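Still Life Evenings at the Kelarow Building: Call for Participants

Painters, sketchers, people who haven't held a brush since sixth grade: we're putting together our fall still life group and we would love to have you in it!

Posted August 9, 2018

The group started last year as a handful of friends painting pears in the upstairs room on Dudek Street. It got crowded (in a good way) and this fall we're opening it up properly. We have 20 places. The group meets once a week in the evening for 11 weeks, and each session lasts three hours with a tea break in the middle that tends to run long.

We paint from life the whole time. Fruit, vegetables, bread, crockery, cloth, whatever is in season and whatever somebody's neighbor had too much of. You'd be surprised how long a person can look at one plum. Last year one of our members painted the same quince four sessions in a row and by the end it was soft and brown and so was the painting, and it's still my favorite thing that came out of the room.
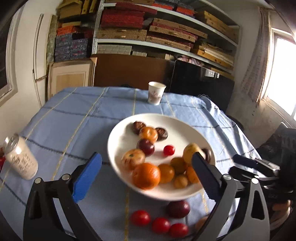 You don't need to be good. You do need to be willing to draw slowly and get things wrong in front of other people, who will be busy getting things wrong too. The first two sessions are pencil and charcoal only. After that you can stay with drawing or move on to watercolor, gouache or acrylics. We ask that you leave oils at home, as the room is shared and the smell hangs around until morning.

Who we're looking for

Adults of any age, from 18 up. Complete beginners are welcome and so are people who have been painting for decades and want company. Our oldest painter last year was 54 when she bought her first set of colors, and she's coming back this fall with a much bigger box. If you've been through art school, please come, but be ready to sit next to someone who is learning how to sharpen a charcoal stick.

We'd like people who can make it to most of the sessions. Missing one or two is fine. If you already know you'll be away for half the fall, wait for the spring group and leave the place for someone else this time.

What a session looks like

Doors open half an hour early if you want to help set up and argue over where the lamp goes. We start with a few quick warm-up sketches, two minutes each, no erasing. Then one long pose (yes, we call it a pose, even when it's a potato) up to the break, and another after it. In the last fifteen minutes we line everything up along the wall and talk about it. Nobody has to show their work, though by the third week nearly everyone does.

There are usually two tables going, with different setups, so you can pick the one you like and switch after the break. If you want to bring in something of your own to paint, please do! Odd shapes are very welcome. Gourds, knobbly ginger, a chipped jug from your grandmother's cupboard, all of it.
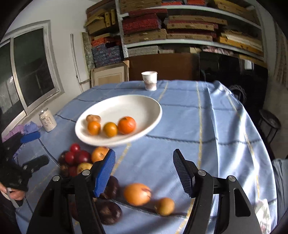

One thing we'll spend real time on this year is white. White china, white enamel, white paper. Beginners almost always leave it blank and experienced painters almost always fuss over it, and there's so much color hiding in there once you start looking. Marianna Gajewski, who leads the group, has a whole evening planned on shadows and reflected color and has been talking about it since July.

What to bring

A sketch pad, letter size or larger
Two or three soft pencils and an eraser
Charcoal, if you have it (there's a shared box if you don't)
Your own paints and brushes from week 3
An old shirt
A mug

Easels, boards, lamps and water jars are in the room already.

Cost

Taking part is free. There's a jar for tea and groceries and you can put in what you like.

Getting there

We meet upstairs in the Kelarow Building, corner of Dudek Street and Fladow Lane. Use the side door, the one next to the bike racks. There's an elevator. Parking on Fladow Lane is free in the evening but fills up early, so try the lot behind the Lunier bakery.

How to sign up

Leave a note for Marianna at the front desk with your name, a phone number or email, and a couple of lines about why you'd like to join. No portfolio, please. If you've never painted, tell us what you'd most like to paint. Places are filled in the order the notes come in, and we'll get back to everyone, including those who end up on the waiting list.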